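Okay, slide one, say hi, thank Agnes Hovland for the Tristby — no, Dristby — invite (practice that!). Then straight into tidying.

My rule for the garage talk is start with the hose. Everybody has one, and everybody shoves it behind something. Coil it in an oval, clip the strands together, put it down flat. Pause here, let people groan about their own.

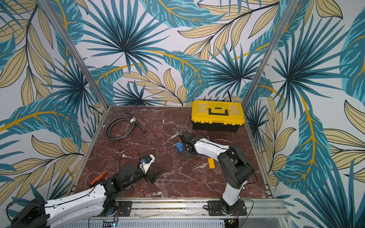 Next bit is toolboxes. I love a bright lid, you can find it in any mess! Small stuff goes up top under a see-through panel, heavy stuff below. Tell the Tustgate story, the one with 600 screws in a soup pot — keep it under two minutes, it ran way long in October.

Then clear the table. Big things go first, and the little leftovers get a home of their own. Ask who has a junk drawer. (All hands go up, every time.)

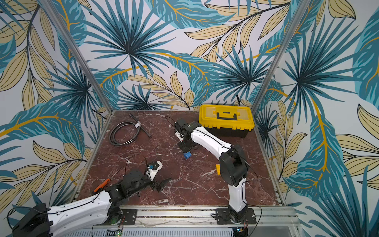 Small blue block on the marble-patterned tabletop, leafy wallpaper behind.

Questions after this, then coffee. Handouts are in the Tisari bag, 100 copies.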